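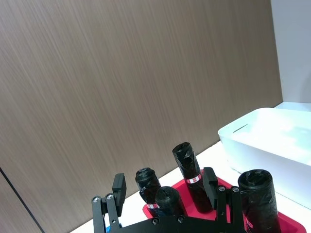 Fletton, July
By the Prurngate workshop authors

Chapter 4: Two Arms, One Bench

Most home builders want a second arm long before they have learned to use the first. We think they should wait. A second arm doubles the wiring and the calibration, and it gives each arm something new and expensive to hit. The catalogues promise up to 3,000 cycles between adjustments. On a shared bench, where people lean on things and borrow the hex keys, we have never come close.

Still, you have read this far, so you probably own the second arm already. Start with sorting. Coloured trays give the vision code an easy target, and small household goods will expose a bad grip sooner than any foam test block.
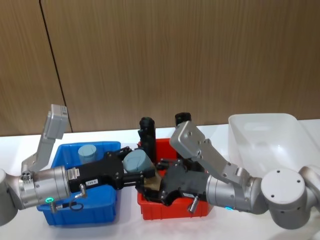 MURNPORT, July. The bench used throughout this chapter ran the Dudás controller, which is cheap, well documented and slower than its makers admit. Our first logged run was 53 attempts. We threw out 22 of them for timing faults before we even looked at the grips. Be wary of any build diary that reports a success rate and leaves out figures like these.

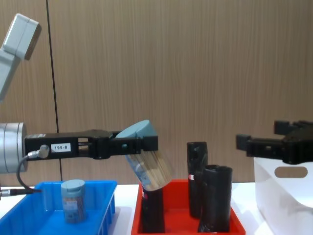 Fig. 4.1 A capped jar of thin wooden sticks held at a tilt over the red tray.

Clear plastic is a fair test of your depth sensing, and a tilted grip is a fair test of your patience. Before you write any code for either, work through the checks in Section 4.2 with both arms powered down.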